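FOR IMMEDIATE RELEASE

Farnilo Opens Up Its Setup and Care Routine for the Patari Tabletop Cell

Simulated twin of the single-arm cell now goes out with every service plan, along with a plain-language guide to fingers, cables and calibration

9 March 2020 – Farnilo, which builds and looks after small robot cells for teaching labs and packaging test rooms, is very happy to announce that the full setup and maintenance routine for its Patari cell is now available to every customer on a service plan. Until now the routine lived mostly in the heads (and the rather crowded notebooks) of the company's own service team, and we have been asked for it so often, and so kindly, that it seemed high time to write it all down.

The new package is called Grovent. It pairs a 79-page guide with a rendered model of the cell, so that a technician can work through a procedure on the screen before laying a hand on the real arm. The model carries a Franka Emika arm with a parallel gripper over a light gray tabletop, and the table can be dressed with everyday things, such as a potted plant or a round brown bowl, for practicing approach heights and clearances.

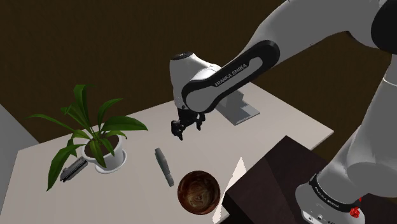
By Hermine Prantl
Farnilo Service Desk

When I joined the service desk, the first thing I was taught was to leave the arm alone for a while and look at everything around it. I still think that is good advice, and it is how the Grovent guide begins. Before the power goes on, check that the base is bolted down evenly, that the cable run has a gentle loop with room to move, and that the stop button can be reached from wherever a person is likely to stand. It sounds like small stuff, and it is, but a good share of the calls that reach our desk end with somebody tightening a base bolt or moving a cable tie!

Next comes the table. The cell needs to know where its work surface is, and the guide walks through a touch-off at each corner with the arm running at its slowest speed. Write the readings down on the sheet at the back of the guide, and keep the old sheets too. If one corner has drifted by more than 2 millimeters from the last reading, stop there and go back to the base bolts before changing anything in the software. We have seen lovely, patient people spend a whole afternoon correcting numbers when the real trouble was a table leg.

The gripper gets the longest chapter, and it deserves it. Wipe the finger pads with a lint-free cloth at the start of each shift, open and close the fingers through their full travel, and listen for any scraping. Once a month, take the pads off, look for a worn edge, and check the screws behind them. Pads should be changed as a pair. A new pad opposite an old one will hold a carton at a slight angle, and the customer will quite reasonably blame the camera, the carton or us.

Run the homing routine after any pad change, then rehearse the first grasp in the model before trying it on the table. The rehearsal takes a few minutes, and the guide has room for notes beside each step, which I hope people will scribble in freely.

The routine was tried out in March at the Song training room, where Siu-fong Au leads the packaging course, and her suggestions are all through the finished version.

"My students used to be nervous about the gripper, and I can't say I blamed them," said Au. "Now they have already been through the steps on the screen, so when they pick up the hex key they know which screw they are looking for and what comes after it. I asked for bigger type on the torque table and a page about cartons, and I got both, so I am very pleased."

The carton page deals with light, upright boxes, which ask more of a gripper's alignment than heavier goods do. It covers pad height, closing force and how far the fingers should open before the approach begins.
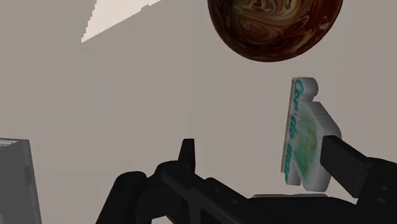

Do I need to recalibrate the whole cell after changing the finger pads?

Usually the homing routine and one test grasp are enough. A full touch-off of the table is only called for if the arm has been moved, the base bolts have been loosened, or the test grasp lands off center.

Grovent is included at no extra cost in all current Patari service plans. Customers without a plan can buy the guide and the model together for $149, and that price includes updates for 23 months. Printed copies of the guide, with a wipe-clean cover, can be ordered through the service desk.

Customers who already have a Patari cell will receive their download details from their usual service contact. Questions about the guide, and corrections to it, are warmly welcomed by Hermine Prantl at the Farnilo Service Desk.

###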